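Riddale Robotics Short Course
Handout 5: Showing the arm what you want
Barbara Jabłońska
Updated Jan 28, 2026

Right, last time we finished with the two ways of giving a robot a demonstration, and I rushed the second one horribly, so let's go back over it.

Kinaesthetic teaching is the posh name for grabbing hold of the arm and moving it yourself. The joints go slack (or slack enough), you walk the gripper through the task and the software writes down the joint angles as you go. It's lovely for beginners! You feel it in your own wrist when you're near a joint limit. The trouble is that your hands end up in the camera view, and a learner trained on those pictures gets rather fond of hands.

Teleoperation means you drive the arm from somewhere else, with a gamepad, a 3D mouse or a small leader arm that the real one copies. I find the leader arm by far the nicest. Gamepads are fine for reaching, but please don't try rotating and lowering at the same time on your first go, I still make a mess of it.

In the Pilla exercise you'll be driving a simulated arm, so nothing can get broken. The task is a plain pick and place with the cubes. A few things from marking last year's logs:

Start recording before you move, and stop once the gripper is open and clear.
Go slowly near the cube. Fast is fine everywhere else.
If you fumble, carry on and recover. I like those runs, the learner needs to see a recovery or two.
Don't leave the arm hanging while you think. Long pauses teach it to pause.
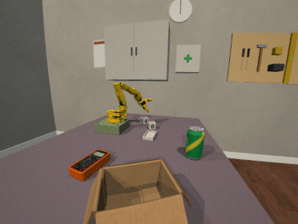
Fig. 1. The simulated bench, with the yellow arm's gripper open and empty above the table near the cubes.

Each of you records 41 demonstrations, and pooled together that gives us around 2000 for the behaviour cloning session. Keep the failed ones in a separate folder, please.

Reading before we meet again: the Dudás notes, chapter 5, up to the bit on compounding error.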